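Ticket 904 – Teeküche 3. OG, Sicherung fliegt
Status: in Arbeit
Priorität: mittel
Standort: Plununard, Gebäude Jara

Meldung:
Strom in der Teeküche weg, immer vormittags. Kühlschrank, Wasserkocher, alles tot. Licht bleibt an. Wurde schon zweimal wieder reingedrückt, hält dann bis zum nächsten Tag. Milch ist sauer, bitte bald.

Log:

08:40
Unterverteilung Flur geöffnet. Leitungsschutzschalter Steckdosenkreis Küche ausgelöst, FI steht noch. Also eher Überlast als Fehlerstrom. Wieder eingelegt, hält.

08:55
Alle Geräte ausgesteckt, einzeln wieder dran. Kühlschrank ok. Spülmaschine ok, hat zum Glück eigenen Kreis. Wasserkocher allein ok. Kaffeemaschine allein ok. Beides zusammen – hält ein paar Minuten, dann Klick.

09:10
Beschriftung im Verteiler stimmt nicht. Auf dem Küchenkreis hängt auch noch der Besprechungsraum nebenan (laut Plan nicht!). Dort Heizlüfter unterm Tisch gefunden, Stufe 2. Ausgesteckt, Zettel drangeklebt. Wem gehört der?

09:30
Nochmal Wasserkocher + Kaffeemaschine ohne Heizlüfter. Hält diesmal. Isolationsmessung am Kreis gemacht, Anzeige über 500 MOhm, Leitung also unauffällig.

Rückfrage an Trendari (haben damals die Elektrik im 3. OG gemacht):
Gibt es einen aktuellen Stromlaufplan? Der hier im Ordner ist noch von vor dem Umbau. Wann wurde der Besprechungsraum mit aufgelegt und warum auf die Küche?

Antwort Trendari:
Plan wird rausgesucht. Vermutlich beim Umbau provisorisch geklemmt und so geblieben. Trennung möglich, Reserveplatz im Verteiler ist vorhanden. Aufwand ein halber Vormittag, Abschaltung ca. 30 Minuten.

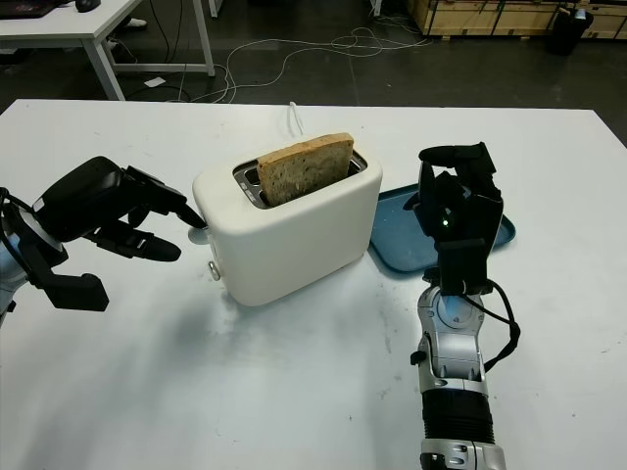
11:15
Schalter selbst wird im Betrieb ziemlich warm, Klemme oben war locker. Nachgezogen. Tausch trotzdem eingeplant, das Ding ist alt und löst evtl. zu früh aus. Ersatz ist bestellt.

Bis dahin bitte:
– kein Heizlüfter im Besprechungsraum, auch nicht "nur kurz"
– Wasserkocher und Kaffeemaschine nacheinader
– keine Mehrfachsteckdose an der Mehrfachsteckdose (lag hinterm Kühlschrank, habe ich mitgenommen)
– wenn er wieder fällt: nicht selber einlegen, Uhrzeit notieren und hier reinschreiben, was grade lief

Nachtrag 14:20
Anruf von Osteo aus dem 2. OG, bei denen war heute früh auch kurz was weg. Anderer Verteiler, eigenes Ticket angelegt. Hier nicht weiter mitverfolgen.

Offen:
Plan von Trendari
Termin Abschaltung, am besten vor 8 Uhr
Verteiler neu beschriften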